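Table Laying by Machine and the Work of Dining-Room Staff

Olga Frade and Gonçalo Bragança
Aug 22, 2018
6 min read

4.2 Division of work at the table

The Kosholm dining room introduced a robot arm for part of its table laying in March. Before the change, attendants laid and cleared all places by hand. The arm now handles crockery on the table, while attendants decide the layout, check each place and deal with anything the arm has left unfinished. Our observations cover 9 attendants and 1,330 logged handling tasks. The views in Figure 3 are from the camera at the arm's wrist, which attendants may also consult on a screen beside the serving hatch.
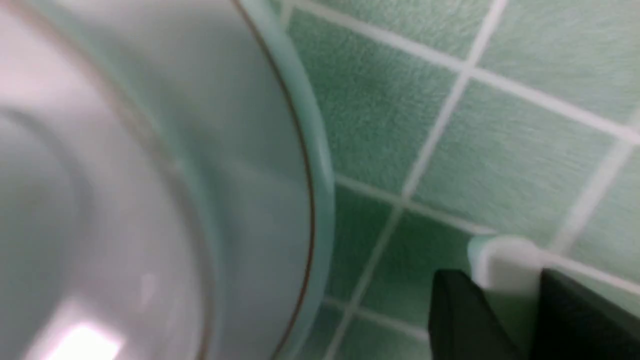
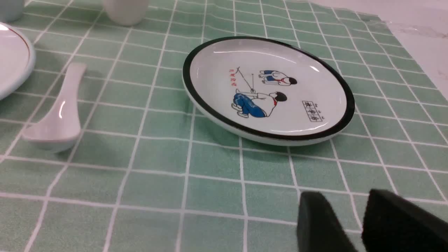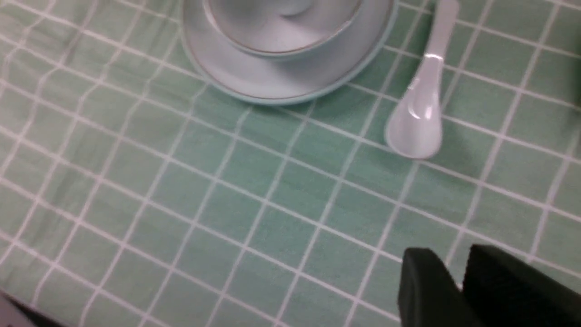

Figure 3. Crockery and the fingers of the gripper as recorded by the wrist camera during the work.

Attendants reported that the amount of lifting had fallen, but that more of their time was spent watching. Teresa Macedo, who supervises the room, described the new duty as "standing ready", and noted that it did not appear in any job description. Soup spoons and plates had previously been set down in one movement with little thought. Staff were now asked to state in writing where each piece should lie, and differences in personal habit which had gone unremarked for years became matters for discussion.

Pace was a further concern. An attendant could adjust to an early sitting without instruction, whereas a change to the arm's order of work had to be entered beforehand. Of the interviewed staff, those with the longest service were the most likely to step in before the arm had completed a task. Management at first treated such action as a fault in training. Following discussions with Armindo Meireles, the staff representative, it was accepted as part of the attendants' judgement, and the written procedure was amended accordingly.

Last updated: version 13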